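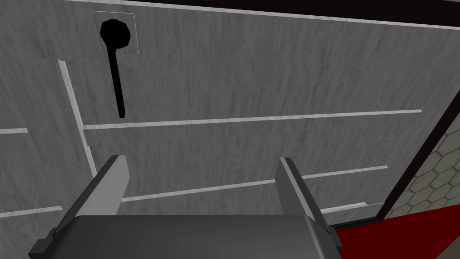 Ticket 239: open day demo, simulated door task

Reported by: Mal-soon Jeon
Status: closed

What a morning! We had the Jallus demo on the big screen in the foyer by 10, with visitors from Skutia crowding in to watch the gripper go for the black handle on the grey panel. The first few runs were lovely. Then the picture began to stutter whenever the arm came in close, and the log filled up with this:

step time over limit (700 ms)

I restarted the viewer - no change. I swapped the network cable - no change either. Hong suggested looking at the recorder, and sure enough it was writing every camera view to the shared drive at full size.

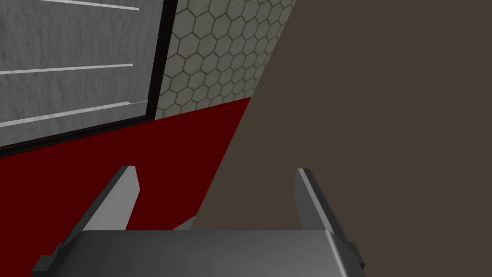 I pointed the recorder at the local disk and kept just the wrist view. Step time dropped to 23 ms and stayed there through the afternoon session. The Skutia group came back for a second look and asked brilliant questions, mostly on how the fingers line up before they close. I've saved the working settings as "open day" in Trumon, so please load those for the November visit.

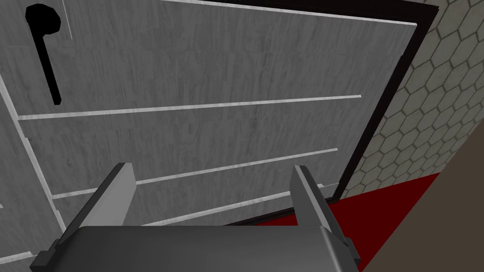
Can we still keep all the camera views for later?
Run the scene again from the saved log after the visitors have gone, and record them then. Leave plenty of disk space, as a log of 2,000 steps makes a big folder.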